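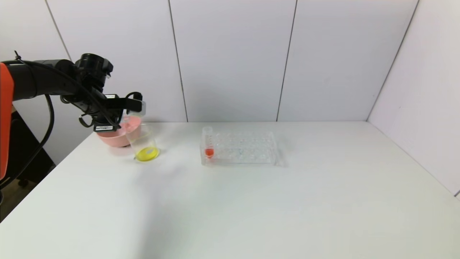
Re: [bench-automation] What happens to the bench staff?
Date: August 2022

Replying to the message quoted here, with our experience from Skasness. We have had one arm on the color standards bench since spring, under the project we call Clova. It pours from the beaker into tubes and puts them in the rack. That is all it does for now.

Earlier message:

We are looking at putting an arm on the reagent bench at Lanau. Four people share that bench. Management says no jobs will go, but I have been asked to explain to the four of them what their days will look like, and I don't have a good answer. Can anyone who has done this tell me what changed for the staff? I am less interested in the specs. Also, did you change job titles or pay?

End of earlier message.

Jobs first. We had three people on the bench and we still have three. Hours are the same. What changed is the order of the day. Before, one person poured all morning and the other two did labels and readings. Now all three do readings, and whoever is on early sets up the arm.

Setup is more work than we were told. You put out the bowl, the beaker and the rack, check the positions, run one tube and look at the level before you let it continue. Our first written procedure left out the bowl, and people put it wherever they had space. We rewrote that page twice. 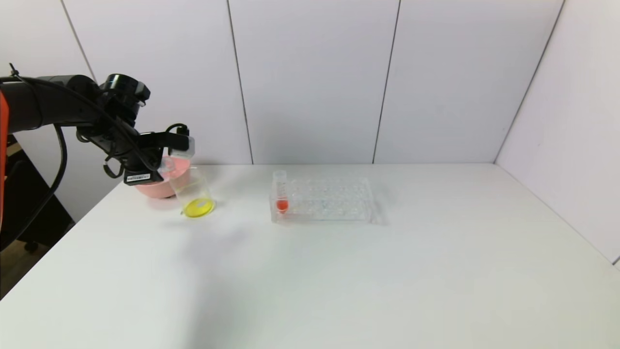

Pouring is also slower than a trained person. In July the bench turned out 1,923 tubes, and 400 of those were still poured by hand, mostly rush orders. A person with steady hands beats the arm on a short run. On a run of 500 the arm wins, mainly on wrists. We had two people with wrist complaints last year and both have asked to stay off hand pouring, which we can now agree to.

The part I would warn you about is the waiting. Someone has to be within reach of the stop button, and for the first weeks that person had nothing else to do. It was the least popular job in the building. We moved the label printer next to the table so there is real work to do while you watch. 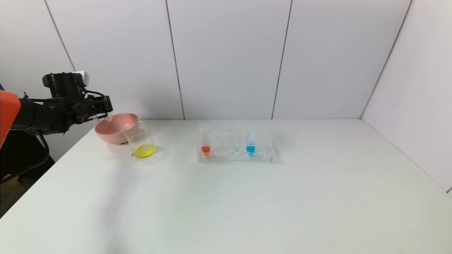
I was the one who could pour without looking, and now I fill in a form saying the arm did it, one of our bench staff told me when I asked what to write to this list. She also said she would not go back to a full morning of pouring. I think you should tell your four both of those things.

Titles and pay: we kept the titles. Pay went up one step for anyone signed off on setup, after the staff asked for it. It should have been in the plan from the start.

Training took us two days per person. Vogler did the first day and we did the second ourselves. The second was more useful, as it was on our own bench with our own racks. Have people look at the gripper up close before they run anything. The inner faces of the fingers have rows of small ridges, and checking those is on our daily sheet now, along with opening the fingers wide with the rack well away from them. We ask for that check every 200 tubes as well.

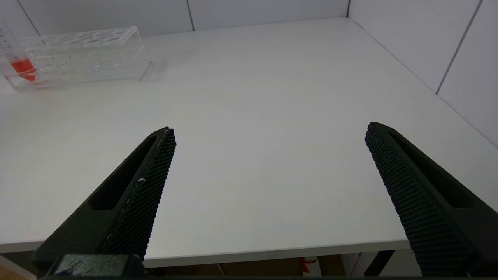

Shift handover needed a change too. The hand pourers used to tell each other what was left, in a sentence or two at the door. With the arm we need it written down: which color, how far along, where it was stopped. We start the check with the fingers open and empty and the rack left standing on the table, so the person coming in can see both before signing.

I can send the setup page and the daily sheet off list if they are any use at Lanau. They are written for our bench, so the positions will be wrong for yours.

Bench supervisor, Skasness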